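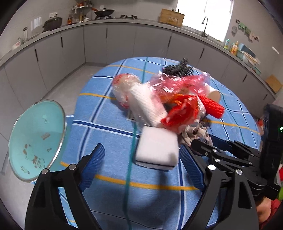 Round table, blue plaid cloth.

Ristudholm Dish Rack Review
By Carys Gethin

The Ristudholm is a steel dish rack with a separate drip tray. I paid $38 for it and have used it every day since December. It replaced an Idgate rack that rusted at the feet.

Setup took a couple of minutes. The side rails clip into the base and the cutlery cup hangs on either end. The instructions are one small drawing, and the clips are stiff the first time.

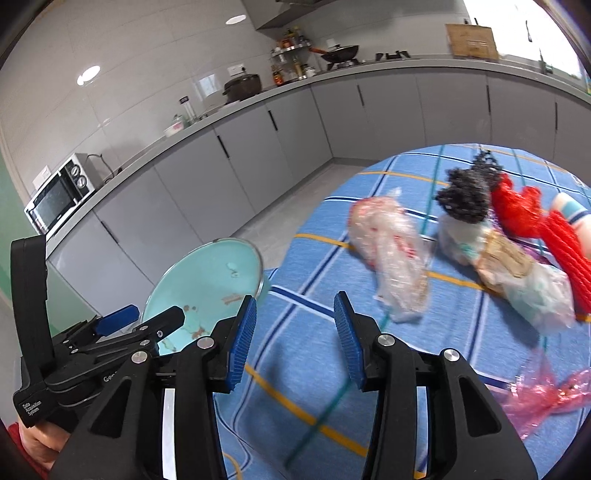

Capacity

The plate slots hold 8 dinner plates. My deep pasta bowls only fit in every other slot, so a full dinner for four needs two rounds. Mugs go on the side rail. Wide ones touch each other and leave little room for glasses.

Large pots are the weak point. A stockpot takes up half the rack and tips if there is nothing beside it. 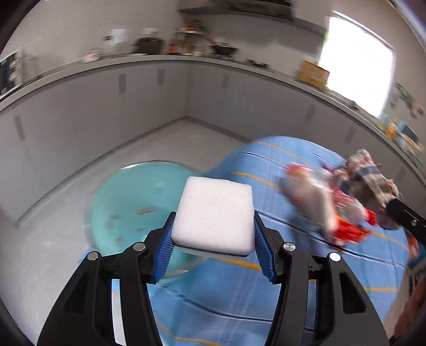

2 min read

Drainage is good. The tray slopes toward a spout that can face left or right, and it has to hang over the sink a little or water collects behind the lip. I set mine wrong for the first week and had a puddle under it every morning.

Cleaning is easy enough. I lift off the rack, scrub the tray with dish soap and rinse it. Hard water leaves white marks in the corners, and vinegar takes them off.
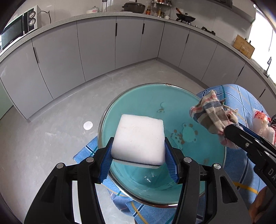 The cutlery cup is harder to clean, as the holes in the bottom are small and catch bits of food. An old toothbrush works.

No rust so far. One rubber foot came loose and I glued it back on. I would buy it again at this price, though anyone who washes a lot of big pans should get the larger size.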